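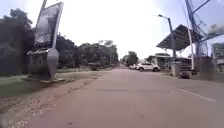
Lane-keeping notebook, Wivside student vehicle project
June 2022

Second go at the road set, on the bench machine this time. The laptop got through 48 frames before the fan started to sound like a hairdryer, and the room voted to stop.

Model is still the February one. We keep saying we'll retrain it and then finding something more fun to do, such as arguing over whose turn it is to label.

Where it stands:

White edge line on the right: fine. It picks the line up early and holds it well into the distance. If every road were a right-hand edge line we could all go home.

Left side: poor. No paint there, only dirt and gravel running into grass, and the model has been brought up on kerbs. It put the boundary in the grass, then halfway across the tarmac, then back in the grass. Confidence was high throughout, so it has at least learned something from us.

Repair seams: anything that crosses the lane gets called a stop line. Claltach (the steering half) does as it's told and brakes for it. We spent 25 minutes hunting for a bug in Claltach before anyone looked at what it was being fed. Sorry, Claltach.

Parked cars: the white ones come out under the pale sky better than I'd feared. Anything dark under a roof or canopy is a coin toss. Left as is for now.

Changed today:
- crop the top of each frame before it goes in; the sky was eating memory and giving nothing back
- split "edge" into "painted edge" and "soft edge". This means relabelling. 2000 frames. There was a silence.
- minimum length for a stop line, set by guesswork, to be replaced by a number with a reason behind it

Ran the crop on its own first and it was quicker, with no change on the left side – as expected, but now written down, so we needn't try it a third time.

Skutetti entry form wants a run log with 5 clean passes in a row. Our best is two, and one of those was on the corridor floor with masking tape.

To do: labels, in batches, before touching anything else. Get the Dlamini board back out of the cupboard and see if it still boots. Find the good HDMI cable. Rename the folder called final_new_final, which holds neither.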